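When a Gripper Eats Your Bracelet: Tips for Handling Beads and Small Jewelry

Posted 2024-01-03 by Jade Petrenko
Filed under: Home workshop, Grippers, Small repairs

I love jewelry jobs! Blocks and cups are fine for getting the feel of a two-finger gripper, but a string of beads sags, rolls, twists and slips out sideways, and you learn more from it in one evening than from a week of blocks. It's also the job that gave me my worst failure so far, so let me start there.

I was putting a stretchy bracelet away in its box. I had the jaws nicely around two beads, lifted, and felt it catch. Instead of opening up and looking, I squeezed harder and pulled (you already know where this is going). A loop of the elastic had worked its way past the pad and into the gap at the finger joint. When I closed the jaws the joint closed too, right on the elastic, and it went off like a slingshot. Beads under the bed, beads in the bedding, one bead inside the gripper itself, jamming the right finger half open. I was fishing around for them until bedtime and I still step on one now and then.

So everything below comes from that evening, plus a lot of happier ones after it.

Before you pick anything up

Wiggle each finger by hand. If one side moves before the other, or clicks, find the loose screw now. Mine had backed out by nearly a full turn and the jaws were meeting crooked, and that crooked meeting left the gap the elastic fell into.

Check the pads. They should sit flat, with no lifted corner. A lifted corner is a hook, and anything stringy will find it. I stick mine back down with Bikmont pad tape and leave them alone overnight. If the pad has gone shiny, wipe it with a barely damp cloth before you decide it's worn out.

Work over cloth, never a bare tabletop. A bedsheet is wonderful for this, pulled fairly smooth. Beads that get away roll a few inches and stop.

Use a box lid or a shallow box for the drop-off, and start with the sides low. High sides mean you come in at a steep angle, and a steep angle means a finger tip scraping down the wall while you're busy watching the beads.
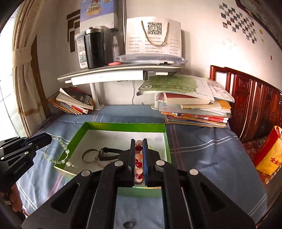 Grip across the beads and stop as soon as they hold. I can't say this strongly enough. A round bead under too much pressure squirts out like a watermelon seed, and the harder you chase it the faster it goes. Close until the strand stops sliding, lift an inch, wait a second, then carry.

Let the loop hang. It's tempting to grab a bracelet in a neat flat ring so it lands looking pretty. Take it from one place and let the rest dangle, and set the bottom of the loop down first. You can tidy it afterward with one finger tip.

If it catches, open. Don't pull, don't twist, don't close a little more to "get a better hold." Open the jaws all the way, set the whole business down on the cloth and have a look. This is the one I broke, and it's the one I'd put on the wall in big letters.

With two grippers going at once, keep one parked while the other closes. Garnet Simard and I bumped fingers twice in one session, both reaching for the same spot, and the second time a jaw snapped onto the edge of her thumb. No blood, but a lovely purple nail for her. Now whoever is moving says "mine" out loud. It sounds silly and it works beautifully.

What goes wrong with what

Elastic bracelets: the string gets into the joint. Look at the string between the beads before you start, and if you can see fuzz, restring it first. I keep a spool of Desjardins cord in the drawer for exactly this.

Thin bangles: they tip up on edge, then spring away. Press one side down lightly with a closed jaw, let the far side rise, and pick it up there.

Strap watches: please don't grip the face! Take the strap, close to the case, and go slowly, as the weight swings. I scratched a watch crystal on a screw head in June and it was entirely my own hurry.

Bracelets lying on top of each other: take the top one first, even if the one you want is underneath. Pulling from the bottom of a tangle is how you get three pieces in the air and two on the floor. 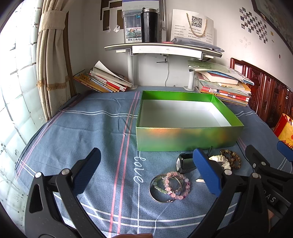 Bracelets, a bangle and the black watch on the cloth, with the open green box behind them.

If a bead gets inside the gripper

Stop moving the fingers right away. If yours is motor driven, switch it off and unplug it before you go anywhere near the joint, and keep your fingertips out of the links even then, as a sprung finger can still snap shut once the bead lets go. Turn the whole thing over a towel and tap the body gently. Most beads drop out by themselves. If not, a wooden toothpick pushed in from the back side of the finger will usually nudge it free. No tweezers, please, they slip and gouge the pad.

Once it's out, open and close slowly by hand 12 times. Listen for grit. A chipped glass bead leaves crumbs, and crumbs chew up a pivot pin. I brush mine out with an old soft toothbrush, then try a big forgiving thing first, like a rolled sock, before going back to jewelry.

And write it down! I have a little Sesterlow notebook that lives with the tools, with the fault on the left page and the fix on the right. Flipping through it, I can see the same loose screw showing up three times before the slingshot evening. One look at those pages and I'd have saved the bracelet. A dab of removable thread locker went on that screw the next morning, and it hasn't budged.

Next time: necklaces with clasps, which I'm still pretty terrible at.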